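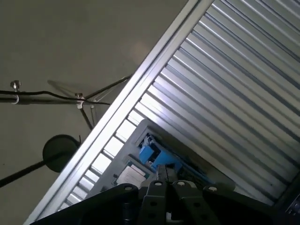 Cable routed along the bar, with a bit of droop left in it.

May 9, 2023

I spent most of last weekend on my hands and knees under the workbench, and I'm happy to report that I can now sweep under there without dragging a power strip along with me! Cords had been bugging me for years. I'd buy a bag of zip ties, do one corner, get bored, and six months later I'd be cutting everything loose again to move a lamp. So these are the things that stuck, in no order at all.

Unplug everything first. I know, I know. I always try to get away with leaving the radio on, and then I'm feeding a cord around a leg with one hand and holding the radio with the other. Pull it all out, lay it on the floor, and untangle it there. Wipe the cords down while you're at it (a barely damp rag, plugs kept well away from it). You will be disgusted by the rag.

Label both ends. Masking tape folded over into a little flag works fine, and a ballpoint lasts longer on it than a marker does. I write what the thing is and where it lives, so "sander, bench" or "lamp, sewing table." My neighbor Cathal Ó Dubhghaill uses bread bag tags and swears by them, but mine kept popping off, so tape it is.

Leave slack wherever something moves. This was my big mistake with the swing-arm lamp. I strapped the cord down tight and tidy, felt very pleased with myself, then pulled the lamp toward me and yanked the plug half out of the wall. Now I swing the arm as far as it will go in every direction before I fasten anything, and I leave a loose curve at each joint. It looks a little sloppier. I don't care.

Go with hook-and-loop straps over zip ties for anything you might change later, and I'd say that's everything except the wire behind the washing machine. I bought a roll, cut it into 5 inch pieces in front of the TV, and keep them in a jam jar. One roll did the whole workshop plus the desk upstairs. If you do use zip ties, snug is plenty. You should still be able to slide the cord through with a little push. And snip the tails flush, or they'll scratch your arm every single time you reach past (I have the marks).

Adhesive clips are fussy. I've had a whole row let go overnight in July when the garage got hot, and the cord came down with all of them still hanging on it like laundry. What helped was cleaning the spot with rubbing alcohol, letting it dry all the way, pressing each clip for a slow count of 16, and then leaving them alone until the next day before putting any weight on them. On bare wood I don't bother with sticky ones at all. Screw-in clips cost pennies more and they stay put.

Thumbscrews! If a lamp or a stand or a shelf bracket is held with one, check it twice a year. They back out slowly and you don't notice until the thing sags. Finger tight plus a tiny nudge is all I do. I used to crank mine down with pliers and I stripped two that way. A thin rubber washer from the plumbing drawer helps a lot if one keeps wandering loose.

Get the power strip off the floor. Mine is screwed to the underside of the bench now, toward the back, and sawdust no longer falls straight into the outlets. Check that yours has mounting slots before you start drilling. I did a paper rubbing of the back of mine with a pencil, taped that to the wood and put the screws through the marks, and it was the first time in my life that two screws lined up on the first go.

Throw out the bad ones. Any cord with a cracked jacket or a wobbly plug goes, and so does anything that gets warm in use. Don't wrap it in tape and call it good. And please don't run one extension cord into another behind a cabinet where you can't see it. My brother-in-law Ridwan Siregar did that with a space heater and he has a brown patch on his baseboard to show for it.

For storing the spare cords, I coil each one loosely, over and then under so it doesn't kink, put a strap around it and hang it on a nail. Wrapping them around your elbow twists them up inside, and I had to break a long habit there. The short ones go in a shoebox, each one inside a toilet paper tube. My daughter thinks this is hilarious.

All in, I spent about 80 dollars, and a good chunk of that was a new power strip I'd been putting off buying anyway. Next up is the drawer of chargers in the kitchen, which I'm dreading. If you've got a trick for the really thin white ones that tie themselves in knots, leave it in the comments, please!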